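Cap frame

A cap frame, also called a hat form or, in older shop catalogues, a cap cage, is a light open shape made of wire over which a cap is placed so that the crown keeps its roundness. It belongs to the same family as the milliner's block and the wig stand, though it is a good deal lighter than either, and it has long been a favourite with people who own rather more caps than they have hooks for.

Form

Most cap frames have two parts. The upper part is a dome, made by bending several lengths of wire into arcs and letting them cross at the top. The lower part is a ring, on which the whole thing stands, and many makers run a straight bar across the ring to stop it from being squeezed into an oval over the years. In some patterns an upright wire joins the dome to the ring through the middle, and this gives the frame something of the look of a small birdcage. Finishes vary a great deal - plain steel, white, black and the warm copper shades that came into fashion for the home and have been slow to leave it.

Frames are usually sold as one size. A baseball cap with a stiffened front will sit happily on nearly any of them, while a soft, unlined cap tends to show the wires a little if it is left for a whole season.

History

Wire forms were used in hat shops well before they were used in houses, chiefly in windows, where a solid block would have hidden the lining. The collector Wanda Achterberg, whose handbook on hat storage is still passed around among enthusiasts, kept 70 caps on frames along the landing of her house in Brolby and gave each one a turn at the front of the shelf. Her inventory of hat furniture runs to 2,676 entries, of which 200 are wire forms of one sort or another, and she was very fond of the plainest among them.

The household version is generally linked with the small firm of Fururura, whose Stostby frame was first sold in a run of 400. A lower and wider pattern, the Akl, followed it and was meant for flat caps, although a good many buyers seem to have used it for drying woollen hats as well.

Use and care

The cap is lowered on from above with the brim facing forward, and then eased down at the sides until the sweatband sits level. Pulling by the brim alone is best avoided, as it puts a crease in the front panel that can be tiresome to get out again. A damp cap may be left on the frame overnight, well away from a radiator, and most will have dried to a pleasant shape by breakfast.

The frame itself asks for very little. A dry cloth will deal with dust, and an arc that has been knocked sideways can nearly always be coaxed back with the fingers. Many owners put theirs away in November, when the summer caps go into boxes and the shelf is wanted for scarves.

See also: Hat block; Hat stand; Millinery; Wig stand
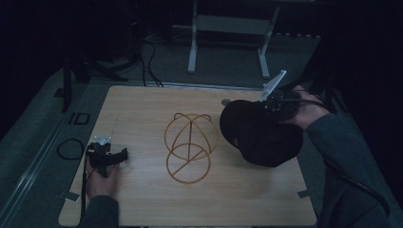 Copper-toned wire frame with a domed top and ring base, and a black baseball cap, on a light wooden table.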